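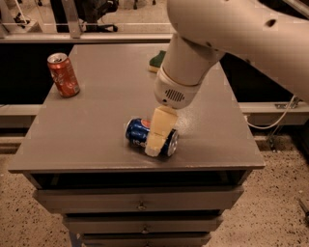

Los dedos sobre la lata azul, tumbada. La roja espera su turno de pie.

Taller y cacharros / Robótica casera
2 de mayo de 2022

1/ Hilo del brazo, que me lo habéis pedido tres y ya no tengo excusa. Voy rápido, que cierro el taller en media hora.

2/ Objetivo de este mes: coger latas de refresco de encima de la cajonera y dejarlas en otro sitio. Ya. Parece una tontería. No lo es, o a mí no me lo parece después de dos semanas.

3/ De pie, bien. Bajas, cierras, subes. La lata tumbada es otro mundo: rueda en cuanto la rozas de lado. Si bajas descentrada 4 mm se te va a la pared.

4/ Lo que hago ahora: bajar desde arriba, apoyar los dedos en la parte central, parar, y solo entonces cerrar. Antes cerraba mientras bajaba. Error de principiante, lo asumo.

5/ Los dedos son bloques rectos color crema, sin forma ninguna. Tengo dibujados unos con una V para cosas cilindricas, pero quiero ver hasta dónde llego con estos. Cabezonería, sí.

6/ El control lo he escrito yo encima de una librería vieja. Le puse Kivora de nombre porque a todo hay que ponerle un nombre para crear la carpeta. 278 líneas, la mitad comentarios enfadados.

7/ Bucle a 1000 Hz en la articulación. Lo de arriba (decidir adónde va) muchísimo más lento y no pasa nada. Me costó entender que son dos relojes distintos y que no tienen por qué ir a la par.

8/ Límite de fuerza: empecé con 1000 en las unidades del driver (que no son newtons, ojo, no son nada) y aplastaba latas vacías como si le debieran dinero. Ahora en 410. Marca un poco el aluminio pero no lo hunde.

9/ Con la lata llena 410 se queda justo. Lo suyo sería medir el peso al levantar y corregir sobre la marcha. Pendiente. Como todo.

10/ La visión: el rojo lo pilla siempre. El azul, según la luz. Los fluorescentes de aquí me lo dejan todo marrón y el azul sale medio gris, casi como el tablero. He subido la saturación antes de segmentar y mejora, aunque ahora a veces me ve azul en los reflejos.

11/ Y los bordes metálicos!! La tapa plateada brilla y me parte la lata en dos objetos. Solución cutre: juntar manchas si están a menos de un dedo. Funciona hasta que pongo dos latas pegadas.

12/ Lo de la esponja verde del fondo: es el siguiente objeto. Blanda, no rueda, se deja. La tengo reservada para los días malos.

13/ Me preguntaba Ronja Nygård por qué una cajonera y no una mesa de verdad. Pues porque era la que había y la altura cuadra. El tablero es plano y gris, eso ayuda. Los tiradores de los cajones molestan cero, el brazo no baja tanto.

14/ Ronja también me pasó la hoja de calibración que usan en Dalness, el taller compartido donde está ella. Son nueve poses y tardas un café. Yo lo hacía a ojo, con una regla. No lo contéis.

15/ Consejo gratis: guardad TODOS los registros, también los de los intentos que salen mal. Yo borré los de la primera semana por "limpiar" y ahora me harían falta para comparar.

16/ Otro: parada de emergencia a mano izquierda, no detrás del monitor. La moví ayer. Tenía que haberla movido el primer dia.

17/ Lo que falta: dedos en V, pesar al levantar, latas juntas, esponja. Y ordenar cables, que eso lo llevo diciendo desde octubre.

18/ A quien pregunta por el código: lo subo cuando quite los comentarios enfadados. Si alguien ha cogido cosas que ruedan con dedos planos, que me escriba, por favor, me interesa sobre todo en qué momento cerráis.

19/ Me echan. Mañana más latas.

Compartir (41) · Comentarios (17) · Imprimir · Enviar por correo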